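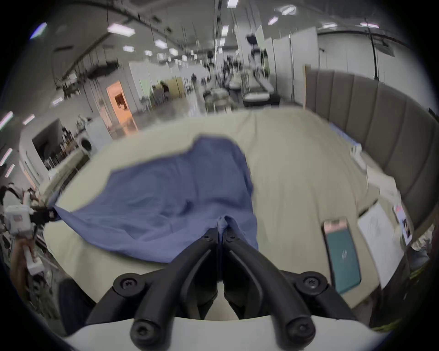

Figure 2. Gripper closed on a fold of blue cloth, on a cream-colored bed surface.

3.2 How listeners follow short game news shows

The short weekly bulletin has become a common format among hobby podcasts on video games. A show of this kind runs for a few minutes, covers a handful of announcements, and is usually released between longer episodes in which the same hosts talk about one game at length. Earlier work by our group treated the two formats as a single feed. In this section we separate them, because the listening records from the Stoker archive suggest that they are used in different ways.

The archive holds 3949 episodes from shows that agreed to share their play counts and their skip data. We did not have access to the names or accounts of listeners. Each episode was tagged by hand as a bulletin, a long discussion, or other. Two coders worked on the tags separately, and Kirsty Ackroyd settled the cases on which they differed. Most of these were episodes that opened with news and then drifted into a review of a single title. We tagged such episodes by whichever part took up more of the running time.

Bulletins were played soon after release or left alone. Long discussions kept gathering plays for months, often when a sequel or a large patch brought people back to an older game. Urlow, a farming game with a small but steady following, shows this well. The bulletin that covered its launch in April was hardly played after its first week. A long episode on the same game, made by the same hosts, was still being started by new listeners when our data ended.

Skipping also differed. In long discussions, listeners tended to skip the opening talk and then stay. In bulletins they skipped from item to item, and the skips were shorter where the show notes listed the items in order. Shows without ordered notes lost more listeners in the first half. We can't say whether the notes caused this – shows with careful notes may be more careful in other respects too.

Nearly every bulletin in the set closes with a suggestion of something to play. We had expected this part to be dropped, as it comes last and has little to do with the news. It was kept more often than the item before it. The effect was strongest for small games, such as Mapplebeck, and weakest for titles that had already been discussed in the news items. Some hosts told us that they choose the suggestion first and write the rest of the bulletin around it.

Two limits should be noted. The play counts come from hosting services, which do not all record a play in the same way. Some count a download, others count only a file that has been started. We compared episodes within a show wherever we could, which removes part of the problem. The second limit is that all of the shows are in English and most are made by pairs of friends, so the results may not hold for bulletins produced by paid staff.

Section 3.3 applies the same tags to the forum threads attached to each episode – with the Urnumora threads treated separately, as they were merged by the site's moderators before we collected them.

Contact the authors | Copyright 2025, all rights reserved | Back to top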